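Betreff: Re: [ferienpark-eigentuemer] Nebenkosten, Winterabschaltung und der Steg
Datum: 21. Januar
An: Liste der Eigentümer Ferienpark Skukamville

Liebe Mitleidende,

ich antworte mal unter dem Zitat, auch wenn der halbe Verteiler das für unhöflich hält.

> Die Verwaltung (Hegazy) hat uns heute die neue Jahresabrechnung
> zugestellt. Für die Hütten in der unteren Reihe sind das 3135 Euro,
> im letzten Jahr waren es glatte 3000. Begründet wird das mit
> "erhöhtem Pflegeaufwand der Gemeinschaftsflächen". Weiß jemand,
> welche Flächen gemeint sind? Außerdem steht drin, dass das Wasser
> künftig den ganzen Winter abgestellt bleibt. Wir hatten vor, über
> Fasching zu kommen. Und was ist mit dem Steg?

Zu den Flächen: Gemeint ist nach meiner Lesart der Grünstreifen zwischen Schranke und Müllplatz. Der wurde im September gemäht, und zwar so gründlich, dass die beiden Johannisbeersträucher seither ebenfalls Gemeinschaftsfläche sind. Ich habe die Aufschlüsselung angefordert und eine Seite bekommen, auf der das Wort "Sonstiges" in drei verschiedenen Zeilen steht. Nach unserem Pachtvertrag (der alte von Barnus, Anlage B, die mit dem Kaffeefleck bei mir) dürfen Erhöhungen über 100 Euro nur mit Einzelnachweis umgelegt werden. 135 ist mehr als 100, das habe ich zweimal nachgerechnet. Wer also zahlt, bitte ausdrücklich unter Vorbehalt, und den Vorbehalt auch auf die Überweisung schreiben. Ein Brief allein verschwindet erfahrungsgemäß in der Rezeption, in dem Fach, in dem auch mein Ersatzschlüssel von vorletztem Sommer liegt.

Zum Wasser: Das ist leider zulässig, sofern es rechtzeitig angekündigt wird. Über "rechtzeitig" kann man streiten, die Leitung friert derweil trotzdem. Die obere Reihe hat eigene Absperrhähne und kann notfalls einzeln aufmachen. Die untere hängt an einem einzigen Strang, der beim Bau offenbar nach Gefühl verlegt wurde. Wer über Fasching kommen will, möge Kanister mitbringen und eine gewisse innere Größe. Bitte vor der Abreise auch den Siphon unter der Dusche leeren. Bei uns war er im vorigen Winter geplatzt, und der Duschvorleger hat sich davon nie erholt. 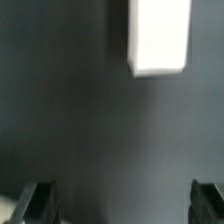
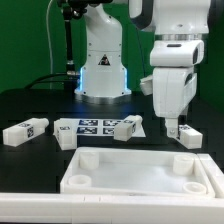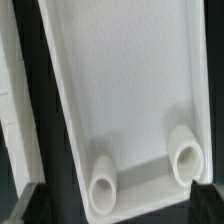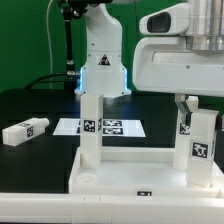
Bilder 1 bis 4, alle am selben Ort aufgenommen

Weiter im Text, der Steg. Sternico hat ein Angebot für die Instandsetzung geschickt, 2000 Euro für die Bohlen, das Geländer geht extra. Ich finde den Preis erträglich. Weniger erträglich finde ich, dass die Verwaltung den Steg im Prospekt weiterhin als "direkten Seezugang mit Sonnenterrasse" führt, während am Ufer ein rot-weißes Band hängt. Meine Sommergäste haben das Band für Dekoration gehalten und mir anschließend in die Bewertung geschrieben, die Sonnenterrasse sei etwas schmal. Vier Sterne, immerhin.

Die offene Frage ist, wer bezahlt. Hegazy meint, der Steg gehöre zu den Hütten am Wasser. Die Hütten am Wasser meinen, der Steg gehöre allen, jedenfalls solange die Rechnung unterwegs ist. Im Lageplan liegt er auf einem Flurstück, das bei der Erweiterung des Parks niemandem zugeschlagen wurde. Ich habe beim Katasteramt angerufen und wurde freundlich an die Parkverwaltung verwiesen. Mein Vorschlag: Wir teilen die Bohlen nach Hütten auf, lassen das Geländer bis zur Eigentümerversammlung liegen und nehmen die Klärung des Flurstücks als eigenen Punkt auf die Tagesordnung. Dann haben wir auch einen Grund, wieder hinzufahren.

Noch zwei Kleinigkeiten, wo ich schon dabei bin:

Die Schranke nimmt die alten Codes nicht mehr an. Neue gibt es schriftlich, per Post, an die Adresse der Hütte, also hinter der Schranke. Wer dort niemanden hat, der den Briefkasten leert, soll bei der Verwaltung auf Zusendung nach Hause bestehen.

Wer seine Hütte verkaufen möchte (ich habe von zwei Fällen gehört, bitte keine Namen auf der Liste): Der Park hat ein Vorkaufsrecht und lässt sich mit der Antwort gern Zeit. Die Frist beginnt erst, wenn der vollständige Vertragsentwurf vorliegt, eine Mail mit dem Wunschpreis reicht dafür nicht. Und lasst euch nicht einreden, das Baujahr der Terrasse mindere den Wert. Bei uns wurde das versucht, mit einem Foto von Nachbars Terrasse.

Meldet euch bitte bei mir, wenn ihr beim Widerspruch mitmachen wollt. Ein Entwurf liegt bereit, er ist noch etwas unfreundlich, das glätte ich am Wochenende.

Grüße aus der unteren Reihe,
Hütte mit den grünen Läden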